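**Office diary, Drorkovmont Residential Language College**
13/01/2022

The office opened at the usual hour. Heating in the east corridor was restored overnight and the engineer from Savchuk has left his invoice in the tray. It is to be paid from the maintenance budget and not from the course account, as happened last time.

## Enrolment

The spring intake stands at 116 students, of whom 70 have returned the signed residence agreement. Letters to the remainder go out tomorrow in the second post. Edeltraud Hamann has asked that the wording be softened in the paragraph on deposits, which two families found abrupt. I have redrafted it and placed a copy on her desk.

The intermediate German group is over its limit. It will be divided, and the second half will be taught in the upper reading room until the partition in Room 11 is repaired. The timetable has been altered accordingly. The noticeboard has not, and must be done before lunch tomorrow — the old sheet is still the one students copy down.

A request was received from a student in the advanced group to sit the written paper early, on account of a family wedding in May. Granted, subject to the usual declaration.

## Teaching

I sat in on the morning vocabulary class, as the inspection schedule requires. The unit was on food, the hand and the verbs of holding. The teacher kept the lesson almost wholly in German and corrected without stopping the speaker, a practice I should like to see more widely adopted. The confusion between *greifen* and *begreifen* took up a good part of the hour and was worth the time. Attendance was full. Two students at the back had no course book, and I have asked the bookshop for the delivery date in writing.
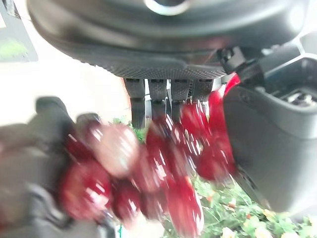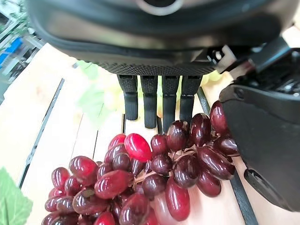
## Kitchen and dining room

Gimetti has written to say that its prices for dry goods will rise with the next order. I have asked Jetier for a comparison, to be received before we commit ourselves. The present arrangement is convenient, and the drivers are punctual, but the increase on flour and rice is more than I am willing to approve without a second quotation.

Breakfast was late by a quarter of an hour. The cook had one assistant where there should have been two. It was agreed that on such mornings the hot dishes will be left out and bread, cheese and fruit put on the side table at the proper time. Students who have an early class cannot be kept waiting.

The cold store log had not been signed since the start of the week. I spoke to the kitchen and the matter was accepted without argument.

## Library

Sixty volumes from the old lending stock have been set aside for disposal. I looked through them after tea and returned several to the shelf, among them a grammar in poor binding which is still better than its replacement. The rest may go.

## Outstanding

- Reply to the parents' letter on weekend travel.
- Key to the music room — second copy not yet returned.
- Minutes of the last staff meeting to be typed and passed to Frau Hamann for signature.
- Lamp on the back stairs, again.

Office closed at six.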